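Chapter 7
Comparing Instruments and Camera Views in Suturing

By the end of this chapter you should be able to set up a fair trial between two instruments, choose a camera position for each part of a stitch, and record results that another lab can repeat.

Suturing is a hard test for a robot arm. The needle is small and the thread goes where it likes. Soft material also moves when it is touched. A gripper that does well on blocks and pegs may do poorly with a curved needle, so scores from earlier chapters should not be carried over.

The trials in this chapter follow a plan drawn up by Beryl Bramwell at the Mokport teaching lab. Two needle drivers, the Trustley and the Jandale, were each put through 50 stitches on the same kind of pad, using one Nyitrai controller. Only the driver was changed. Grip force, thread length and arm speed stayed the same — a rule that students often break by adjusting the speed partway through.

Camera position matters as much as the jaws. A view from the wrist stays close to the thread but can lose part of the work behind the instrument's own shaft. A fixed view takes in both instruments and the line of the cut. Compare the two before reading on. 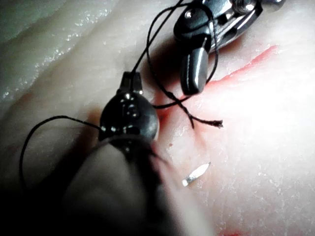 Wrist view first, fixed view second. 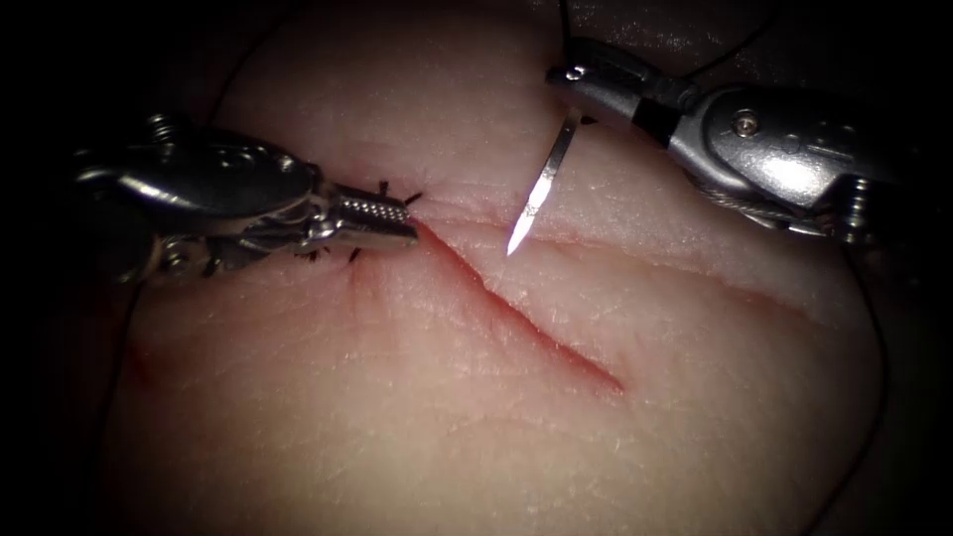
7.1 What to Measure

Start with time per stitch, in seconds. Then record each dropped needle and each regrasp on its own line of the log sheet.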